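Tabletop Tidy-Up Cell: Walk-Around Checklist with Comments
July 2025
By the Pliklow bench inspector

Scope: one table, small household items, sorting and clearing work. Checked against the Ukau bench rules, second edition. Marks are OK, WATCH or FIX. Comments are mine and run long, because I like this job and I think chores are the most interesting thing anyone is asking a machine to do right now.

SECTION A. TABLE AND SURFACE

A1. Covering flat, no ripples or lifted corners. OK
Felt is a good choice for this. Small things stay where they are put, and a fingertip can press down a little without hitting something hard. The drawback is that flat items sink in just enough to be a pain to lift. See B4.

A2. Color of covering differs from items to be handled. OK
Deep teal under pink, green, yellow and orange. Easy on my eyes too!

A3. Clear working space at the near side. OK
The household items are kept in a loose row toward the back and the near side is left for the task. Please keep doing it this way. Your kitchen counter won't be so polite, but you have to start somewhere.

A4. Plain backdrop behind the far edge. WATCH
The folding divider does its work and hides the rest of the room. It is a busy weave, though, and it stands close to the cups. Check the hinges before each session and make sure the panels can't swing forward.

SECTION B. ITEMS AND HANDLING

B1. Items are light and have no sharp edges. OK
Paper cups, a toy block, a little lidded container, card boxes. You could knock any of them over all day long and not mind.

B2. Mix of shapes is worth the effort. OK
I was very happy with this one. A cup turned upside down is wide at the bottom and wants a different grip from a toy block with studs on it, and a flat box is different again. People who say "it only picks up toys" should try writing down every adjustment their own hand makes while clearing a coffee table. I tried it in June and gave up after the second mug.

B3. Hand clears the neighboring items on approach. OK 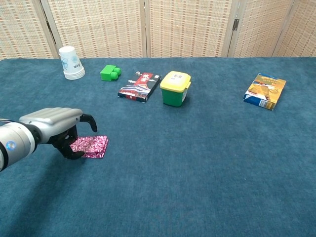 B4. Thin, flat items: plan in place for a missed pick. WATCH
Flat things are the hard part of household work, and I will keep saying so until someone buys me lunch. Mail, coasters, playing cards, a sock pressed into a rug. We slide them to the edge or get a fingernail under, and we don't notice doing it. A robot hand has to be given some version of that trick. The bench rules ask for a written limit on downward push and on the number of retries. I found the push limit in the binder. The retry limit is blank. Fill it in before the next visit.

B5. Release height is low enough that items don't bounce or roll. OK on paper
The procedure is clear and short. I'd still like a line for anything round, as there will be something round sooner or later.

B6. Order of work is written down. FIX
The sheet says "clear table." Clear it to where? A ten-year-old would ask the same question. Name the destination for each item. Half of tidying up is knowing where stuff goes, and I think this half gets less attention than it should.

SECTION C. ARMS, HANDS AND CABLES

C1. Both hands can be seen from the operator's spot. OK

C2. Cable along the arm has slack at the elbow and can't snag the table edge. WATCH
There is slack, which is right. Clip it once more below the elbow. 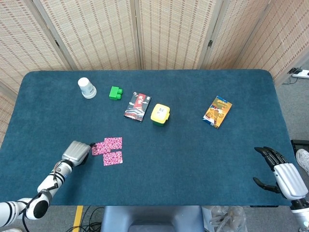 C3. Floor cables gathered and out of the walking path. FIX
Same comment as at Lie and at Clulitz, so don't feel singled out. Bundle them, tape them down or run them behind the divider. A person tripping is still the likeliest accident at any of these benches.

C4. Power strip off the walking route, nothing stacked on it. WATCH
Move it back a little and give it a label.

C5. Loose bags and packaging removed from the floor. FIX
Two minutes' work. Do it before power-up.

C6. Stop button within reach of the operator and tested. OK
Pressed it myself, both arms held position.

SECTION D. IS IT READY FOR A REAL HOUSE?

Not a scored item, but everybody asks me, so I added a section.

Putting sturdy items away on a known table, with someone watching: I'd say close, and it's a treat to see how far this has come. The log lists 1485 attempted picks for the period and 900 of them were flat items, so the crew is spending its time on the hard stuff. Good for them. Doing it unattended, around a dog, with a wet glass in the mix: no, and I wouldn't sign for it. Shop-floor kitting with the same few parts in the same tray is nearer than either.

Next visit after 400 more picks or any change of hand, whichever comes first. Items marked FIX to be closed before then.

Recent checklists
Laundry Folding Bench, Lie: Comments and Open Items
Parts Tray Kitting, Clulitz: First Walk-Around
Dish Rack Loading: Why I Marked Six Things WATCH
Bench Log 2636: Grip Pads and When to Swap Them
Ukau Bench Rules, Second Edition: What Changed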